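Nusby Letter Table Kit

For groups who write on behalf of political prisoners, from a stall, a church hall or the draughty end of a library

£156 including VAT and UK delivery
Made by Anasance, Dranville
Page updated 14/05/2019

The Nusby is a complete set of kit for running a public letter-writing table. You put it up, people stop, they sit down and write to a prison governor, a justice minister or an ambassador about someone who ought not to be locked up. Then you fold it away again and get it into the back of a hatchback, where it will share the space with whatever was already living there.

We started making it after years of doing the same job with a wallpaper pasting table. If you have ever tried to interest a passer-by in arbitrary detention while your furniture folds itself up around your knees, you will know why we thought there was room for improvement. A pasting table is a fine thing for pasting. It does very little for the dignity of a cause.

What you get

A folding table with legs that lock. We mention the locks early as they were the most expensive part and we would like the credit.

A display board that clips to the back edge, with pockets for case sheets. The pockets take ordinary A4 and have a flap at the top, so that the story of a jailed trade unionist can still be read after a shower. The clips are stiff when new. They will loosen up. Please don't help them along with a spanner, however reasonable it seems at the time.

Writing boards with a proper lip along the bottom, so the pen stays put. Pens are supplied on cords. People will still walk off with them, and in one case with the cord, the board and half a letter to the Ministry of Justice.

A posting box with a slot and a lock, for finished letters. It has two keys. Give them to two different people and write down who they are.

A pad of 60 sheets of lined airmail paper, with a matching pack of envelopes. You can use your own, of course, and plenty of groups do. We have nothing against printer paper except the postage.
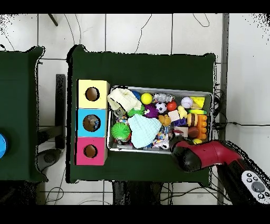
Toys in a metal tray, with the coloured boxes alongside.

A ring binder of guidance, which we wrote ourselves and have tried to keep short. It covers how to address a head of state you would rather not address at all, how to be firm without being rude, when to leave out your own address, and why it is better not to mention the prisoner's politics unless the case sheet says you may. There is a page of opening lines for people who freeze up. There is also a page on what not to write, which has grown with every edition and makes lively reading.

Setting up

One person can do it, though two will do it with less swearing. Open the legs, push each lock until it clicks, then turn the table over. Clip the board to the back edge before you load the pockets. If you load it first it becomes a sail, and in March that is a serious matter.

Allow 20 minutes the first time. After that it goes quickly and you will have time to stand about wondering whether anyone is going to come. They do, usually in a rush, and always when one of you has gone for tea.

Put the case sheets at reading height and leave a gap between them. Our first board was crammed from edge to edge with every injustice we could find, and people backed away from it as they might from a dog. Two or three cases are plenty. Pick ones where a letter can still do something: a trial coming up, a prisoner refused a doctor, a family who haven't been told where someone is being held.

Does any of it work?

We get asked this at the stall and by email, often by people who have already decided. Our answer is the one in the binder. Sometimes a cell door opens and you can't prove why. Sometimes a prisoner is let have a blanket, or a visit, or a dentist. Quite often there is silence, and you write again. A prison office that gets a sack of post about one man at least knows that somebody can spell his name. We make tables, so we won't claim more than that.

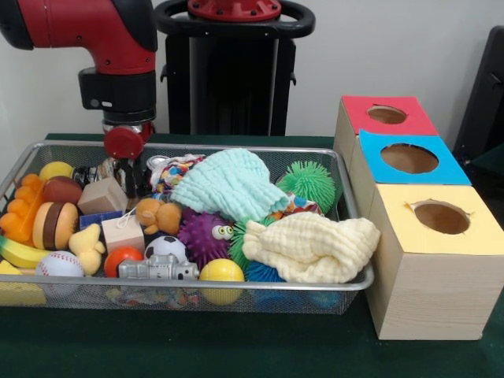 The wire basket, packed, on its green tabletop.

The Ríos add-on

Several groups asked for something that could stay out all year, in a foyer or a reading room, without anyone sitting behind it. The Ríos is a slim upright stand with a slot for letters, a shelf for paper and a single large pocket for one case at a time. It holds a perpetual calendar with 365 leaves, each with space for you to write in a name: a prisoner's birthday, an arrest, an anniversary that a government would be happier to see forgotten. We supply the leaves blank. We did think of filling them in for you, and then we thought about the arguments.

Leap years are catered for with a spare leaf in the back, supplied free, in a rare burst of generosity.

The Ríos is sold separately and the price depends on the finish. Ask us and we'll send a sheet.

What it won't do

It isn't waterproof. It will put up with drizzle for as long as most people will.

It isn't for hustings, party canvassing or selling jam. It would do all three, and we know for a fact that one of them has been tried, but the guarantee covers letter writing and things that a sensible person would call letter writing.

It doesn't come with permission. Most councils want to hear from you before you set up in a public place, and some want a form and a copy of your insurance. Market towns can be surprisingly easy. Shopping centres are usually private land, whatever the benches suggest, and the security staff will be very polite about it for the first few minutes.

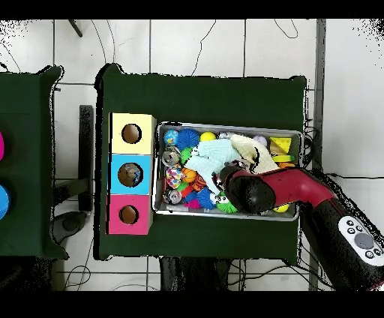
Spares and repairs

Everything on the Nusby can be bought again on its own: locks, clips, pockets, boards, the posting box and its keys. The commonest order by a long way is for keys. The second is for pens. If a leg bends, send us the leg and keep the table, as the postage on a whole table will spoil your week.

We repair for the cost of the part if the kit is yours from new. If you inherited it from another group, tell us which one and we will probably remember it. Tables that have been painted are welcome too, though we would rather not be told what with.

Orders

We take orders by post and through the website, and we invoice groups who need it done that way. Delivery takes around a fortnight. We don't keep a mailing list beyond what we need to send your parcel, and we don't pass names to anyone. Some of our customers have relatives in places where that matters a good deal.

Related items

Ríos upright stand
Replacement case sheet pockets
Airmail pad and envelopes, refill
Posting box keys (pair)
Pens on cords
Guidance binder, large print
Nusby carry bag with shoulder strap
Dranville folding stool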